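安全气囊是怎样工作的
栏目：车里的机器 适合年级：小学高年级
撰文：Dayana Huaranga

坐在汽车前排时，正前方的方向盘或仪表台上常能找到几个字母：SRS AIRBAG，或者只写AIRBAG。字母后面装着一只安全气囊。SRS是英文缩写，意思是“辅助约束系统”。“约束”指把人留在座位上，“辅助”指它配合安全带一起工作。

大多数气囊从装车到报废都没有打开过。它由电路随时监测，平时不占用座位空间。本文按工作的先后次序，介绍气囊的各个部件。

一、人在车里为什么会向前冲

汽车以稳定的速度行驶时，车里的人、书包和水瓶都以同样的速度前进。汽车撞上障碍物，车身很快停下来，车里的人却仍保持原来的速度。物体保持原有运动状态的性质叫作惯性。

让一个运动的物体停下来需要力。停下来用的时间越短，需要的力越大；时间越长，需要的力越小。接鸡蛋的时候，手顺着鸡蛋下落的方向往下移一段，鸡蛋就不容易破，道理相同。

汽车上有三样东西可以延长停下来的时间。车头的金属结构会按设计好的方式压皱，吸收一部分能量。安全带把人和座椅连在一起，使人随着车身一起减速。气囊在头部和硬的部件之间形成一个垫子，并把力分散到较大的面积上。

面积的作用可以这样理解。用一根手指按住橡皮泥，会按出一个坑；用整个手掌以同样的力按，坑就浅得多。单位面积上受到的力叫作压强。力不变时，面积越大，压强越小。 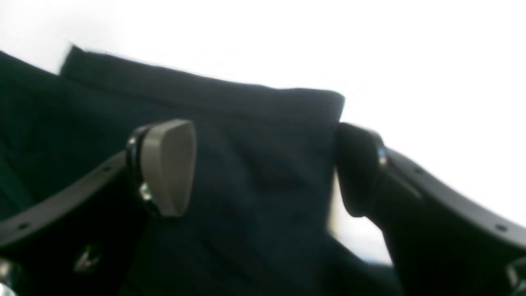
Kamil Vlček读完上面一段后提出，既然气囊这么软，车里多装几只，安全带是不是可以不系。答案是不可以。气囊只在很短的时间里保持鼓起，随后就开始排气。没有系安全带的人会在气囊完全展开之前就冲到它跟前，正在展开的气囊速度很高，可能把人打伤。另外，汽车翻滚或者连续碰撞时，前面的气囊已经瘪了，安全带仍然起作用。

二、谁来决定打开气囊

气囊自己没有判断能力，判断由一个控制单元完成。控制单元是一只密封的小盒，一般固定在车身中部靠近地板的位置，里面有电路板和传感器。有些汽车在车头和车门附近另外装有传感器。

传感器测量的是加速度，也就是速度变化的快慢。踩刹车时速度在变小，传感器会得到一个数值；撞到墙时速度变小得快得多，数值也大得多。控制单元要把这两种情况分开。

Arboleda科学角有一台用于教学的演示装置，型号叫Flasero，可以把一辆小车沿轨道推向挡板。装置上的传感器每秒记录4,000次加速度，并在屏幕上画成一条曲线。用手推停小车，曲线是一个又矮又宽的小丘；让小车撞上挡板，曲线是一个又高又窄的尖峰。

控制单元里的程序就是在看这样的曲线。它检查曲线的高度、持续的时间，以及几个传感器的信号是否一致。压过减速带、用力关车门、轮胎碰到路沿，都会产生短促的振动，这些振动通常达不到打开气囊的条件。

程序还要参考其他信息，包括安全带是否扣好、座椅位置在哪里、座位上有没有人。不同汽车能提供的信息不完全一样。

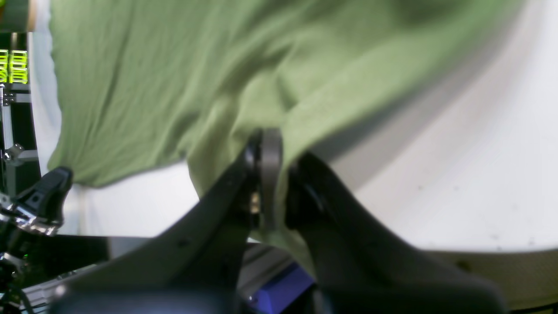
三、气体从哪里来

气囊必须在很短的时间内充满。用打气筒来不及，用普通的电风扇也来不及。汽车使用一种叫气体发生器的部件。

常见的气体发生器是一只结实的金属罐，里面装有固体药剂。控制单元送来一股电流，电流使一个很小的点火器发热，点火器引燃药剂。药剂燃烧时放出大量气体，气体先穿过一层金属过滤网，再进入气袋。过滤网的任务有两项：挡住固体颗粒，带走一部分热量。

另一种气体发生器在罐里预先装有高压气体，打开时由点火器破开密封片，让气体冲出来。还有一种把两种办法合在一起使用。

有的气体发生器分为2级。碰撞较轻时只启动第一级，气袋充得慢一些、软一些；碰撞严重时两级都启动，中间可以隔一段极短的时间。这样做可以使气袋的硬度与碰撞的程度更接近。

在Flasero的一次演示中，从小车接触挡板到电路送出点火信号，用了近21毫秒。一毫秒等于千分之一秒。人眨一次眼所用的时间比这长得多。演示装置里没有真正的药剂，信号送出后只点亮一盏红灯。

四、气袋的布有什么要求

气袋多用尼龙或聚酯纤维织成。这类纤维强度高、重量轻，可以长年折叠存放。织法一般是平纹，即横向的线和纵向的线一上一下交错，织得很密。有的布面还涂有一层薄薄的硅橡胶，用来减少漏气，并抵抗热气的作用。

司机一侧的气袋常由两片圆形的布缝合而成。缝线的间距、线的粗细和走向都有规定。缝得太稀，接缝可能裂开；针孔太密，布边的强度会下降。有些气袋内部还缝有拉带，限制气袋向前伸出的长度，使它鼓起来以后较扁、较宽。

气袋的背面或侧面通常留有排气孔。人压上去的时候，气体从排气孔流出，气袋逐渐变瘪，人的头部随之慢慢停下。如果气体完全跑不掉，气袋就会像一只打得很足的皮球，把人弹回来。
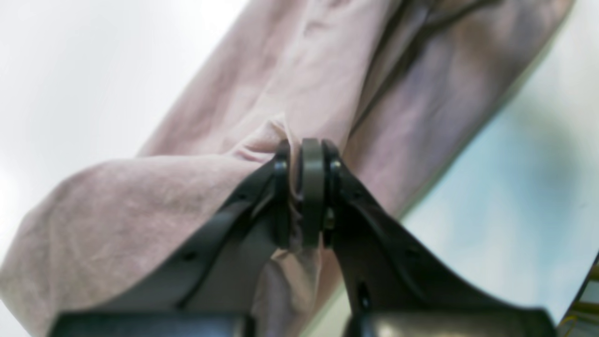
折叠是气囊制造中要求很严的一道工序。展开后的气袋很大，存放它的空间却很小，所以每一道折痕都有固定的位置和顺序。柔软的布如果任其自然堆放，会形成一些不规则的鼓包，上图那块浅粉色织物上又宽又圆的褶子就占去了不少空间。气袋不能这样放，它要沿直线折平，层与层之间尽量压紧。在Arboleda科学角的纸面教具Trarnanano上，参加者要按编号完成14道折痕，才能把一张大圆纸放进小纸盒。折叠顺序弄错，纸有时也能装进去，但拉开时会歪向一边。

常见的折法有下面几种。
来回折：像折纸扇一样，一层向前，一层向后。
卷折：从一端开始卷，像卷一张海报。
星形折：把圆形气袋的边缘分成几瓣，向中心收拢。

折法会影响气袋展开的方向。设计人员希望气袋先向两侧铺开，再向前鼓起，这样对坐得较近的人冲击较小。新的折法要经过多次试验，由高速摄影机记录展开的过程，再逐格检查。

五、盖板怎样打开

方向盘中间的塑料盖看上去是完整的一块。它的背面有预先做好的薄弱线，这些位置的塑料比别处薄。气袋鼓起时沿这些线把盖板顶开，盖板像小门一样翻向旁边，另一侧仍然连在方向盘上，不会飞出去。

因此，盖板上不能贴饰物，也不能放手机支架。气袋打开时，这些东西会被高速推出。副驾驶前方的仪表台上也一样，坐在那里的人不应当把脚搁上去。

六、车里还有哪些气囊

正面气囊：装在方向盘和副驾驶前方，用于正面碰撞。
侧面气囊：多装在座椅靠背的外侧，保护胸部和腹部。
侧面气帘：收在车顶边缘，打开时像窗帘一样垂下来，挡在头部和车窗之间。
膝部气囊：装在仪表台下方，减少腿部与硬物的接触。

侧面碰撞留给气囊的时间更短。车头到座位之间有发动机舱或前备箱，而车门到身体之间只有很小的距离，所以侧面的传感器和气袋要更快地完成工作。

七、儿童乘车的规定

气囊的大小和力度主要按照成人的身体设计。儿童个子小，头部的位置低，离气囊又可能较近，受到的冲击与成人不同。

乘车时应当遵守以下几条：
一、儿童坐在后排，并使用与身高、体重相符的安全座椅或增高垫。
二、面朝车尾安装的婴儿座椅，不得放在气囊处于工作状态的座位上。
三、安全带的肩带经过肩部中间，不压在脖子上，也不夹在胳膊下面。
四、靠着椅背坐正，睡觉时头部不要紧贴在侧面气囊的盖板上。
五、座椅外侧标有AIRBAG字样时，不要套上不适合该车的座套，以免把气袋的出口封住。

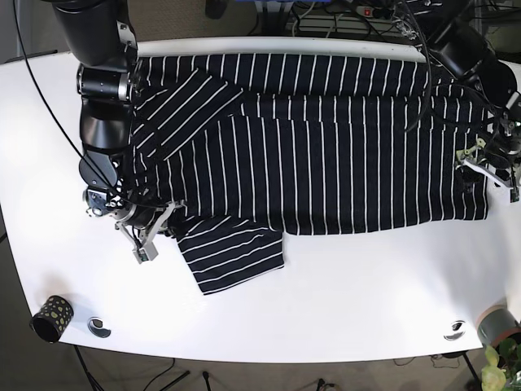

白色桌面上带白色细条纹的深色上衣。

八、动手试一试：折一个纸气袋

需要的材料：薄纸一张，小纸盒一只，铅笔、尺子和剪刀各一件。使用剪刀时请大人在旁边。

第一步，把薄纸剪成圆形，直径要比纸盒的长边大得多。
第二步，用铅笔轻轻画出折线，给每条线编号。
第三步，按编号来回折，每折一次用尺子压平。
第四步，把折成的长条再从两端向中间折，放进纸盒。
第五步，捏住纸的中心，匀速向外拉，观察哪一层先出来。
第六步，换用卷折的办法重做一次，在纸上记下两次的区别。

记录时写清折法、折痕的顺序和展开的方向。如果纸在盒口卡住，检查最后几层是否压得太厚。

九、仪表上的小灯

启动汽车时，仪表上会亮起一个小人和一个圆形的图案，几秒钟后熄灭。这段时间里，控制单元在检查自己的电路。如果灯一直不灭，或者在行驶中亮起，说明系统可能有故障，需要由修理人员检查。

打开过的气囊不能折回去再用。气袋、气体发生器和盖板都要更换，控制单元和传感器要按照厂家的要求检查或更换。购买旧车的家庭可以查阅维修记录，确认换上的部件符合原车规格。Hernán Ospina在Trivham修理厂工作，他提醒读者，气体发生器属于带点火装置的部件，不能自己拆下，也不能当作普通垃圾丢弃。

词语解释

惯性：物体保持原有运动状态的性质。
加速度：速度变化的快慢。
传感器：把加速度、温度等量变成电信号的器件。
毫秒：时间单位，一千毫秒等于一秒。
压强：单位面积上受到的力。
平纹：横线与纵线一上一下交错的织法。

下一篇：轮胎上的花纹和雨天的路面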